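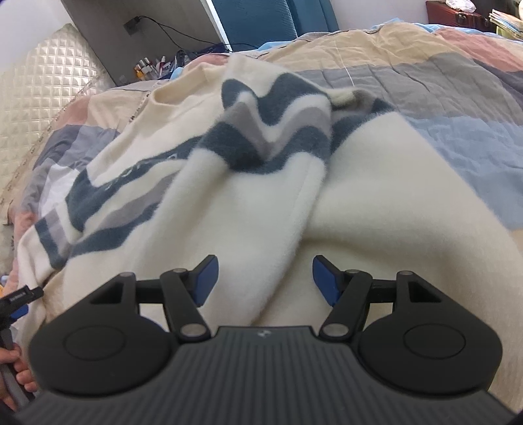
Visit report: student manipulation project, Jernley College
3/22/26

The garment folding project at Jernley is in its second term. Students record folding tasks by hand with a two-finger gripper, then train a policy on the recordings. I visited for one session and spoke mainly with the project lead, Panya Chareonsuk.

The set stands at 2252 recordings, of which 804 are knitwear or fleece. Soft, thick garments are the weak point. The fingers close on the pile and leave the lower layer behind -- a fault the group calls a short pick. Session length is capped at 90 minutes per operator, as grip timing drifts after that.

Labelling is done in Grikance, a small program written by last year's group. It marks grasp, lift, fold and release. Two students label each recording separately and disagreements go to Chareonsuk. Release is the label most often disputed.

The next milestone is the Wongsuwan Cup in April. Teams get 40 minutes and an unseen pile of clothing. Jernley has entered one team. Spare finger pads were still on order when I left.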